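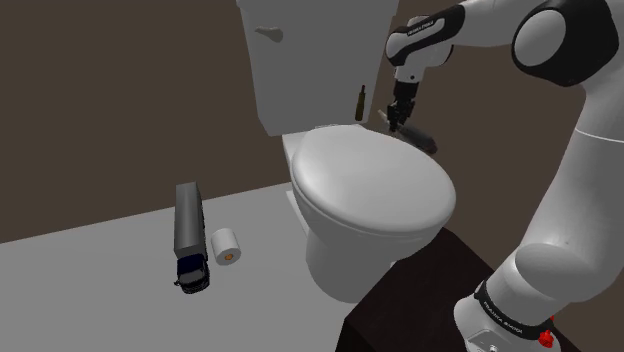
A white toilet with a front flush handle and the lid down.

The March leak check is back!

Last year 41 households on the Brana estate took part in our toilet leak check, and this time we'd love to see every one of the 51 homes on the list joining in. It takes a few minutes, it costs next to nothing, and a silent leak can run day and night without anyone hearing a thing.

You'll need a little food coloring (any dark color will do). Lift the tank lid, put in a few drops, and then leave the toilet alone for half an hour - no flushing! If color shows up in the bowl, water is getting past the flapper. A new one is cheap and most people can fit it themselves with the water shut off.

Muireann Buckley has put together a wonderful one-page guide to swapping a flapper, and Colm Tully will be at the Egan Street hall from Mon 2 March with dye tablets for anyone who wants them. Bring your old flapper along if you can, as the sizes vary more than you'd think (mine took two trips to the hardware store).

Please send your result to Aisling Ó Riain even if you found no leak at all - the clear ones count just as much on the chart. We'll print the street-by-street results in the next issue, and I can't wait to see how Brerkerent Row gets on after last year's strong finish!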